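2022-07-10

Sunday, so the building's air handling is off and the bench is mine. Goal for today was to finish the hourglass batch for Wandix. Goal was not met. Notes for whoever has the bench tomorrow.

Target is 189 usable episodes of "turn the hourglass over and set it down." Came in with 63 from last week. Left with 89. I had pictured a larger number on the drive in.

Most of the lost time was mine. I teleoperated the first stretch with the right arm doing everything, and the big timer is tall enough that the wrist wants to be somewhere the elbow won't allow. Grabbing by the cap and rolling it in one move works maybe on a good day. Two-handed is slower and much less embarrassing: right gripper takes the cap, left steadies the base, lift, turn, set down, let go in that order. Letting go in the other order is also in the dataset now, labeled as a failure, twice. 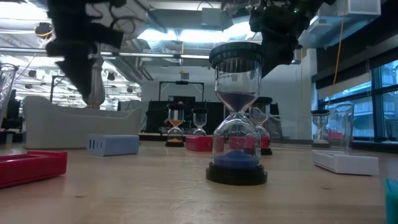 Clutter and resets

The layout with the extra small timers stays. Selbridge asked for distractors of the same kind as the target, and a table where the only hourglass is the right hourglass teaches the policy very little. Blocks and trays get moved between episodes. I caught myself putting the red tray back in the lower left corner every single time, like a man setting out his slippers, so please shuffle it on purpose.

The sand is a nuisance I should have seen coming. Purple on top, blue at the bottom is a perfectly good starting state, but if every episode starts that way the model will decide it is a rule of nature. Start some with the top full and some with it empty. Write down which. I did not write down which for the first hour.

Clear plastic: the depth camera still hates it. The Sodance filter fills the holes with confident nonsense, so I switched it off and kept the raw depth. Color looks fine. Bright spots from the ceiling lights slide around on the bulbs as the thing turns, and I'd rather keep them in than pretend the real world has better lighting.

Checked the Annamalai labeling script on the old batch. It agreed with my hand labels on 73 percent, and having reread my hand labels I am not sure who should be insulted.

To do:
Fix the pause pedal, it sticks.
Relabel the first hour from video.
More starts with the target near the back edge.
New tape on the left fingers before anyone records again.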